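Ticket: Gripper stops during strawberry pick, finger force fault
Site: Brorport, cell 2
Opened: 2021-02-02
Priority: medium
Status: waiting for supplier

Description of the problem
The arm stops with a finger force fault when it must pick a strawberry. It happened in 11 of 80 cycles. The apple and the bananas run without any fault, with the same gripper and the same speed. After the stop the fingers stay where they are, and we must open them by hand from the pendant.

What I have tried
1. Restarted the controller. No change.
2. Cleaned the finger pads with a dry cloth and checked that the screws are tight. No change.
3. Set the opening to maximum before the approach.

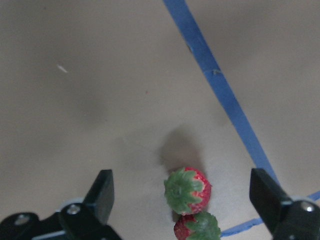
With the wide opening I got fewer faults, but they did not disappear. I think that the trouble begins when two berries lie close together. One finger comes down on the neighbour berry, the force goes over the limit and the program halts. For a single berry the fault is rare.

4. Lowered the force limit from 42 to 27 per cent, as the Wikström manual recommends for soft fruit. This made it worse, so I put it back.
5. Repeated the test with the berry on the plate, basket in its usual square.
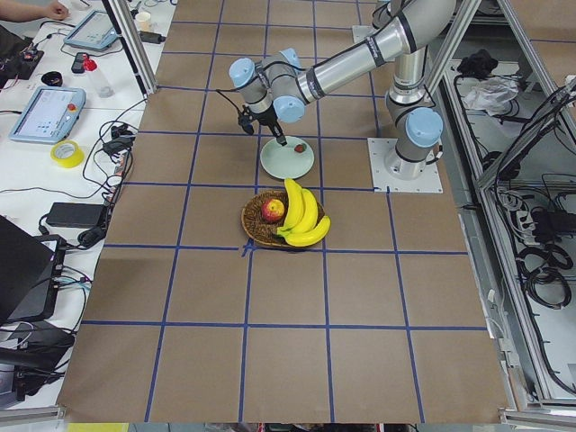
The fault came also in this test, always in the last part of the descent. The log shows the same code each time - I have attached it. I have not changed the tool centre point after the pads were replaced in September, and maybe this is my error.

Questions for Lultetside support
Is it necessary to calibrate the tool centre again after new pads? Can the force check be delayed until the fingers begin to close? Please do not change the program remotely before you have told us, as people work beside the table.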